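くらし・地域

プレーンモント子ども台所ひろば、利用登録が1,021人に　冬の予約枠を見直しへ

プレーンモント地区で7月に始まった「子ども台所ひろば」の利用登録者が、10月3日の時点で1,021人になった。運営のジデロが明らかにした。当初の見込みは年度末までに336人。三か月で大きく上回った格好。予約が取りにくいとの声を受け、冬の枠は組み直す方針。

ひろばは旧郵便局の一階。未就学児と保護者が対象で、ままごと道具や絵本の貸し出し、離乳食の相談、月二回の親子調理など。利用は無料、調理のみ材料費がかかる。

白い台の上の台所道具と、おもちゃの食べ物。 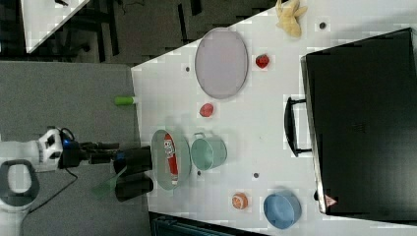
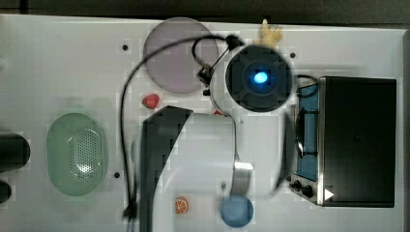
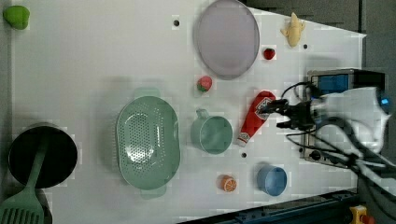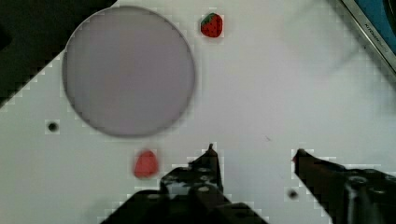
予約については利用者の坂口さんが、受付開始の朝に電話をかけてもつながらず、昼すぎにはもう翌週の分まで埋まっていたと話し、先着順をやめて抽選にしてほしい、できれば下の子の昼寝とぶつからない時間も増やしてほしい、と要望した。同様の意見は窓口に置いたノートにも複数。電話が一回線しかないことへの不満も目立つ。

ジデロによると、見直しの柱は受付方法。現在は電話と窓口の先着順のみ。これを抽選と先着の併用にあらためる。抽選分はウェブでも申し込めるようにする予定で、予約システムはグリドナー社のものを使う。すでに地区の体育館予約で使われている仕組みで、同じ利用者番号でそのまま入れる。番号のない人は窓口で発行、その場で受け取れる。保護者の身分証が必要。子どもの分は不要。

一回の利用時間は60分で変わらず。延長を求める声もあったが、入れ替えの片付けと道具の拭き取りに時間がかかるため見送り。その代わり、午後の最後の枠を一つ増やす。夕方は仕事帰りに迎えに来る保護者の希望が多かった。増設分は試行で、利用が少なければ春に戻す可能性も。

貸し出しも伸びている。開始からの貸し出しは累計3,595点。いちばん動いているのはままごと道具で、次が絵本。木製の積み木は思ったより借り手がなかったという。重くて持ち帰りにくい、というのが理由らしい。貸し出し期間は二週間。返却が遅れた場合も料金は取らないが、次の予約が入っているものは早めに返してほしいと呼びかけている。小さい部品の紛失も増えており、返す前に袋の中身の確認を。見つからないときは黙って返さず、ひとこと伝えてもらえれば対応すると言う。

親子調理は冬も継続。次の回は蒸しパン、その次が野菜スープ。小麦、卵、乳を使う回は募集の段階で案内に書く。アレルギーのある子は申し込みのときに必ず申告を。当日の申し出では材料の差し替えができない。エプロンは持参、三角巾は貸し出しあり。上履きはいらない。

課題は場所。旧郵便局の一階は奥の部屋が倉庫のままで、使えるのは手前の一室と給湯室を広げた小さな調理スペースだけ。ベビーカー置き場も足りず、雨の日は入り口の通路がふさがることがある。近くのウェインライト通り商店会が、空き店舗の軒下を置き場として貸す案を出しており、両者で話し合い中。屋根付きだが道路を一本渡るため、安全面をどうするかが焦点。早ければ年内に結論。

駐車場は引き続きなし。近隣の店の駐車場に止める例があり、苦情が来ているとのこと。バスは郵便局前の停留所が最寄りで、停留所の名前は移転後も変わっていない。新しい郵便局の方へ行ってしまう人がまだいるので注意。自転車は建物の裏手に置ける。裏口からは入れないので表に回ること。

運営費は地区の補助と寄付でまかなう。登録者の増加で消耗品代がかさみ、とくに手拭き用のペーパーと洗剤の出費が予想以上。補助の増額を求めるかどうかは未定。寄付は現金のほか、絵本でも受け付ける。ぬいぐるみと電池を使う玩具は不可。絵本は破れや書き込みの少ないもの、箱や袋に入れて開館中に窓口へ。閉館後に入り口の前に置いていくのはやめてほしいとのこと。

人手も募っている。受け付けと道具の拭き取りが中心で、短い時間でも可。子ども連れでもよいが、下の子をおぶったままの調理補助は断っている。希望者は窓口の用紙に記入。説明会は冬枠の募集が終わったあとに開く見通しで、日時は決まりしだい掲示する。

このほか、地区の外に住む家庭の利用について。今は制限なしで受け付けているが、抽選では地区内を優先するか検討中。祖父母の家がプレーンモントにあるという家庭も多く、線引きがむずかしい。祖父母だけの付き添いは今までどおり可能で、登録のさいに続柄を書いてもらう。きょうだいの小学生は見学のみ、調理には加われれない。

冬枠の募集要項は近く窓口とジデロのサイトで配布。抽選の結果はウェブの申込者には画面で、窓口の申込者には電話で知らせる。当選しても来られなくなった場合は前日までに連絡を。連絡のないキャンセルが続くと、次の抽選で後回しになることがある。すでに取ってある秋の予約はそのまま有効、手続きは不用。

最終更新：10月3日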